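Who pays for the wedding rehearsal dinner room?

Bernice Kpodo
We're booked for October with 100 guests and the venue wants 19 of them in a side room for the rehearsal meal. 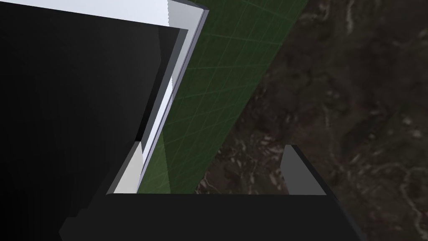
The hire is extra and both families assume the other is paying. Do we just split it?

Sturker
Ask what's in the contract first. Ours included the side room until 9 – we nearly paid twice. After that, split it by family.

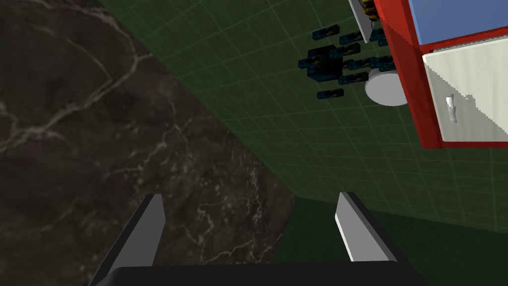 Laryea
Posted 9 November 2023

Groom's parents pay, always have. Or go to a pub. We had 4 tables pushed together and no hire fee, only a deposit that came off the food bill.

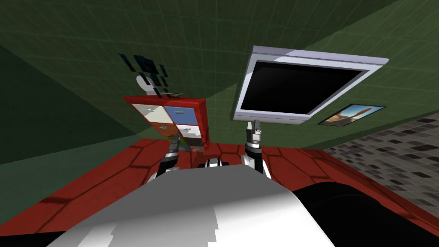

Green tiled wall and red floor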